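Plutlow Tabletop: data card

Two-arm food and tableware episodes, recorded at the Grincombe bench. Last edited Jan 14, 2026. 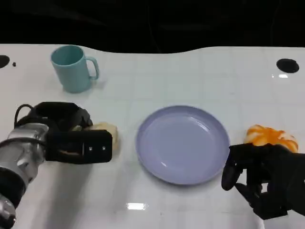
What is in it

807 teleoperated episodes of two arms putting food on a plate. The props are a plate, a mug and a changing selection of groceries that hold their shape under questioning. The mug is in most episodes and is the target in few of them. It is there to be left alone, a skill the first policy we trained did not have.

Each episode folder contains:

head/ color video from the head camera
joints.csv positions and gripper commands for both arms
task.txt one line of instruction, typed by the operator
outcome.txt success, partial or fail

The instructions were typed at speed. "Put bun on plate" and "bread to the plate pls" are the same task. We left the spelling as it was and suggest you do too, as your users won't be any better.

Splits

train: 536 episodes
validation and test: everything else, listed in splits/

Splits are by recording session, so neighboring takes with the same layout stay together. An earlier release shuffled them at random and produced very flattering scores. Please don't quote those.

How it was collected

One operator drove both arms from leader handles. Between takes the props were moved by hand to positions drawn by a script called Rennie, which has no sense of reach and would happily put a plate where neither arm could get at it. Those layouts were skipped and are logged in rennie_skipped.txt.

Episodes are capped at 40 seconds. If the operator ran over, the episode was kept and marked partial, even when the bun was a finger's width from the plate. There was some grumbling about this.

Known problems

The tabletop is white and shiny. Reflections show up on it, and a detector trained on this data alone will sooner or later try to pick one up.

The grippers are black and so is the background. Segmentation at the far edge of the table is poor.

The grippers hide the food a lot, usually at the moment you would most like to see it. There is no wrist camera in this release.

Labels in outcome.txt were given by the operator who did the task. Read "success" with that in mind.

The left arm does more of the work in the December sessions. The operator is left-handed and we noticed late.

Not included

Liquids, knives, anything sticky. The mug is never filled. We had one yogurt episode and it has been deleted from everything except memory.

Planned

The Londavton bench is recording the same tasks on a matte table, with a target of 900 episodes. The folder layout will match this one. The spelling may not.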